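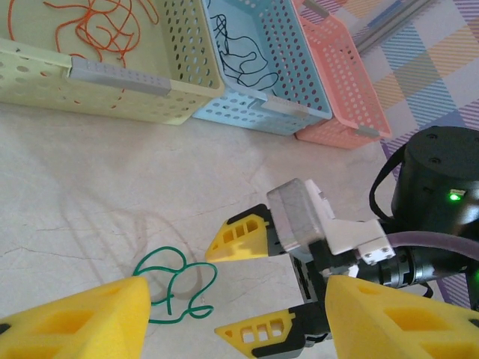
Forum > Student projects > Two-arm builds > Cable sorting by colour

Posted by shakuntala_u, January, 16:12

Our robotics club has finally moved on from foam blocks to cables, and I'm hooked! Orange goes in the yellow-green basket, black in the blue one, and green is meant for the pink. We've recorded 300 demos so far. Has anyone else tried thin wire with two arms?

lefteris_r wrote:
Lovely project. I'd drop the second arm though. One is plenty for wire that light, and you'd halve your trouble.

shakuntala_u wrote:
I don't agree — when two wires get tangled you need something to hold one end. Look how close the grippers have to work:
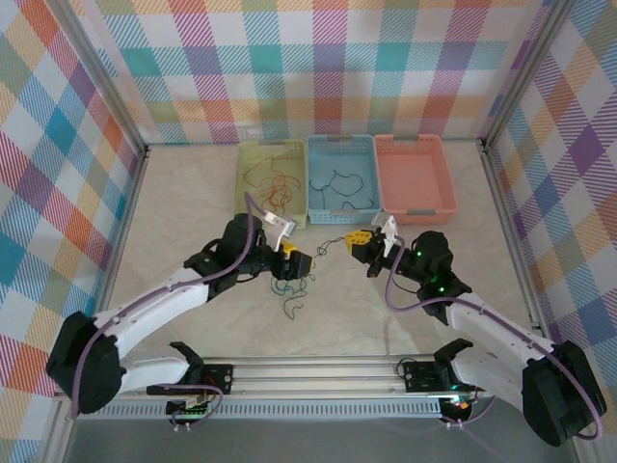 Both arms over the green and dark wires, pink basket still empty.

sotiris_sf wrote:
With Shakuntala on this one. Our team at Tremblay went from 12 demos to 319 and the tangles were the best bit to teach. Love the yellow fingertips!

lefteris_r wrote:
Fine for tangles, but I'd still start with single wires and one arm. What happens if both grippers pull at once?

shakuntala_u wrote:
Iraklis is writing a rule for that tonight. Will post the numbers when we have them :)

Contact the moderators | © Kumunent Forum | Back to top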